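Bring Back the Repair Counter

by Rhea Ambrosio

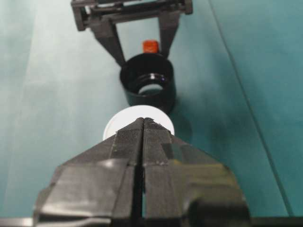

Matte black plastic with a few scuffs on it.

My toaster died in December, and I did what everybody does, which was stand in the kitchen pushing the lever down over and over like it might change its mind. Then I looked up what a new one costs. Then I got mad.

When I was a kid we had Tolentino's on the corner, a hardware store with a counter in the back where you could drop off a lamp or a fan or a radio (my mother once brought in a waffle iron!) and pick it up a few days later with a paper tag on it. You paid 20 bucks, maybe less. The store is a phone shop now, and I've got nothing against phones, but try walking in there with a lamp.

So I called around. One place wanted $300 just to look at a vacuum cleaner, and they didn't do toasters at all. My neighbor Ottmar Brandes finally opened mine up on his porch with a screwdriver and had it working in nearly 2 hours, most of which was us talking about his tomatoes. It was a loose wire. A wire!

I know the arguments. Labor is expensive, parts are hard to get, new stuff is cheap. Fine. But we have a city that will help pay for a parking garage, and I think it could help pay the rent on one small counter with one patient person behind it. Let people pay for the work. Teach a few teenagers while you're at it. I'd be there the first morning with my hair dryer, which has started smelling funny.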